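Cómo medir el efecto de las texturas aleatorias en una política de agarre entrenada en simulación

Karkix, tutoriales del grupo de manipulación
Texto: Gemma Cirillo. Revisión: Hamisi Rweyemamu

Este tutorial describe el procedimiento que seguimos para separar dos factores que suelen variarse a la vez: la apariencia del entorno (texturas de mesa, paredes y suelo) y la apariencia de los objetos. La tarea es coger un cubo y depositarlo en un plato. Se supone que el lector ya dispone de una política de imitación que acepta imágenes RGB y el estado del brazo, y de un simulador que permite cambiar materiales entre episodios.

1. Preparar las demostraciones

Se parte de un conjunto de 400 demostraciones generadas con un planificador. La trayectoria se guarda una sola vez, en espacio articular, junto con la semilla de la pose inicial de los objetos. Las imágenes no se guardan en esta fase. Cada trayectoria se reproduce después con distintos materiales, de modo que las acciones son idénticas en todas las variantes y la única diferencia está en los píxeles.

Conviene comprobar que la reproducción es determinista antes de seguir. Si la pose final del cubo difiere entre dos ejecuciones con la misma semilla, hay que fijar el paso de integración y desactivar el modo asíncrono del renderizador.

2. Definir las variantes

Se usan 5 variantes:

V0: materiales por defecto, sin aleatorización.
V1: solo mesa.
V2: mesa, paredes y suelo.
V3: solo objetos (cubo y plato).
V4: todo lo anterior.

En V3 y V4 la textura del plato se aplica sobre la malla, con coordenadas UV recalculadas. El color del cubo se muestrea en HSV y la saturación se limita por abajo para que no se confunda con la mesa clara. Las luces quedan fijas en todas las variantes. Rehema Mohamedi probó a moverlas también y los resultados dejaron de ser interpretables, porque las sombras bajo los objetos dan información de altura que la política utiliza.

3. Revisar los renderizados

Antes de lanzar el entrenamiento se inspecciona a mano una muestra de cada variante. Lo que interesa es que el contorno del cubo se distinga entre los dedos de la pinza, que el borde del plato siga siendo legible y que las texturas del fondo no tengan una escala absurda. Una mesa con veteado diagonal suave es admisible; un patrón del tamaño del cubo se descarta.

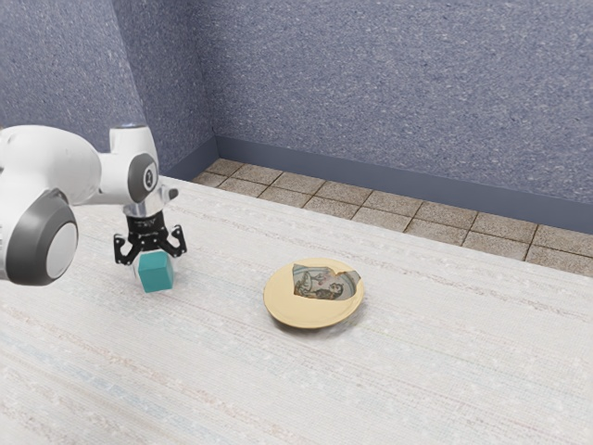 Escenas de simulación

Con el cubo verde azulado sujeto entre los dos dedos y todavía lejos del plato amarillo pálido, el episodio está en la fase que más errores acumula en nuestras pruebas, la transición entre agarre y transporte. El fragmento decorado de bordes irregulares que ocupa el centro del plato añade contraste justo en la zona de destino, y por eso este tipo de configuración se evalúa en un grupo separado. Las paredes moteadas gris azulado y las baldosas del suelo pertenecen al fondo y no intervienen en el criterio de éxito.

4. Entrenar

Una política por variante, con la misma arquitectura y el mismo presupuesto de 4000 iteraciones. El punto de control se elige en la iteración 3000 si la pérdida de validación ya se ha estabilizado; en caso contrario se toma el último. La regla se fija antes de mirar la tasa de éxito.

No se debe aplicar aumento de color en el cargador de datos. Se solapa con V3 y la comparación pierde sentido. El recorte aleatorio sí se mantiene, con los mismos parámetros en todas las variantes.

5. Evaluar

La evaluación cruza cada política con cada conjunto de materiales y usa semillas no vistas. Se anotan por separado agarre logrado, transporte completo y depósito dentro del borde del plato. Un único valor de éxito oculta el patrón que buscamos: en nuestro caso, V2 mejoró el transporte frente a V0, pero apenas cambió el agarre, mientras que V3 hizo lo contrario. V4 no superó a V2 en transporte.

Neville Garside repitió la evaluación con otra inicialización de pesos y obtuvo el mismo orden entre variantes, con diferencias menores entre V1 y V2.

Problemas frecuentes

El cubo se desliza al reproducir la trayectoria: revisar que el cambio de material visual no haya sustituido también el material físico. En algunos simuladores comparten identificador.

Las texturas aparecen estiradas en la mesa: ajustar la escala UV según las dimensiones reales del tablero.

La política se detiene sobre el plato sin abrir la pinza: comprobar la normalización del canal de la pinza, que debe calcularse con las 400 demostraciones y no por lotes.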